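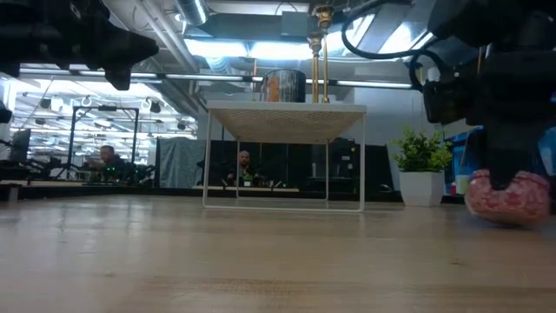

Speaker notes - student project evening, 5th September

Slide 1. Title only. Say hello, say my name, say which team I advised. Don't apologize for the tone of the talk. Erlinda asked for a sceptic and she has one.

Slide 2. What the team set out to do.
Two arms, one tabletop, household objects. The team called it Stirach and the proposal promised a system that could "tidy any table." Read that phrase out loud and then leave it alone for a moment. Any table. By December the word "any" had gone from the project page, and I was glad to see it go.

Credit where it's due: four students, none of whom had touched an arm before, got both of them moving under one controller. I have sat through club demos where the arms never left the home position. So start there, and mean it.

Slide 3. The number everybody quotes.
The poster says 100 percent on the final task. Ask the room how many trials they think that was. Wait for guesses. It was 21, all run by the same student, with the objects put back in the same places each time. I don't think anyone was hiding this. It was in the report, on a page that didn't make it to the poster.

Then the other number: 700 practice episodes recorded over the term. Vasanthi did most of the labeling. My question, which I put to the team and will put to you, is how different those episodes are from each other. If the answer is "not very," then 700 is a smaller number than it looks.

Slide 4. Choice of objects.
Go slowly, the back row will want to see this one. Three round tins with lids, patterned all over, a teal one in the middle with a purple one and a pink one to the sides. All the same drum shape. I like them as a test of whether the policy can tell one color from another. As a test of grasping I like them a lot less. Learn to pick up one squat cylinder and you have a fair start on its neighbors. Nothing in that row folds or has a handle.

The little white stand behind them makes a harder problem, and I wish they had spent more time on it. You have to reach up to the canister on top and keep clear of the legs, with a tall brass pole right behind. That is closer to a real kitchen shelf than anything on the open tabletop.

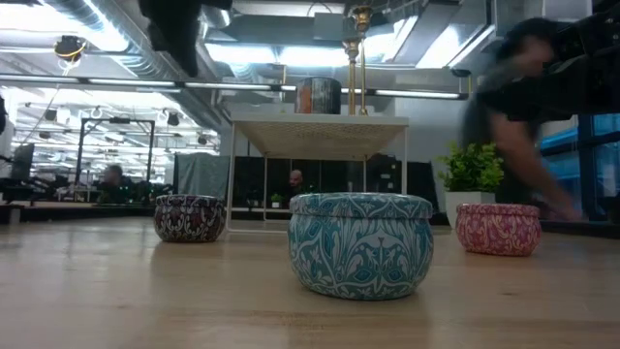

Kavitha Thevar disagreed with me about this at the dry run. Easy shapes were the correct choice, she said, because a first team with one term needs to find out whether its own code is broken, and a hard object only tells you that something somewhere went wrong. She would have started with one tin and stayed there for a month.

I'll give her half of that. Start easy, fine. But then the poster should say easy.

Slide 5. What I'd ask of the next team.
- Have someone outside the team place the objects. Shobha has offered.
- Report the failures on the same page as the successes, same font size.
- Keep 2 objects back that the system has never seen. Don't touch them until the last week.
- Write down every time a person reaches in to fix something. If you reset the table by hand in the middle of a trial, the trial is over.

(If time is short, skip to the last bullet. It caused the longest argument of the term.)

Slide 6. Usenberg entry.
They want to enter the Usenberg challenge next year. The rules there put the objects down at random and a judge does the placing. Jörg thinks they will get through the first round. I think they will drop a lot of things, and learn more from that than they did from the poster. Tell them so - they're in the second row.

Questions. If anyone asks whether it could work in a real home, the answer is I don't know, and neither does the report. Hand the microphone to Vasanthi for anything about the labels.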